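4.2 Mileage and asking price

Sellers of used campers like a low odometer reading, and they put it near the top of the ad, often before saying whether the thing has a bed. We coded 1267 listings from the Zillska and Judari sites, dropped 168 that gave no mileage at all, and compared the rest on price, age and layout. Low mileage did raise the asking price, though by less than a fixed bed did. A van that has spent its life on a driveway still has aging tires and seals, and buyers seem to know it.

Haruna's earlier work on the Redau auctions found much the same, with one awkward exception: vans over 20 years old, where mileage hardly mattered and rust mattered a great deal. Our own older group behaved this way too. Yuen and Chow put it down to buyers who bring a flashlight — a theory we have no means of testing, but like.

Figure 3. Soft furnishings.

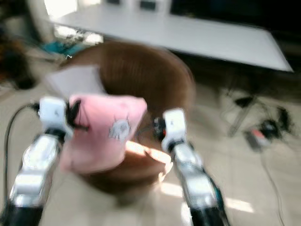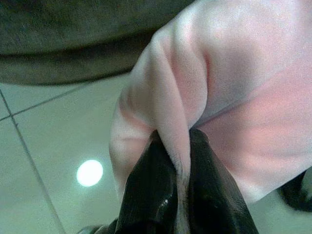
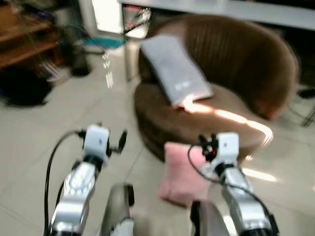
Does a long list of extras make up for high mileage?

Only in part. Among the 670 listings with a solar panel, high-mileage vans were still priced below low-mileage ones of the same age and layout, and a second television made no difference we could measure.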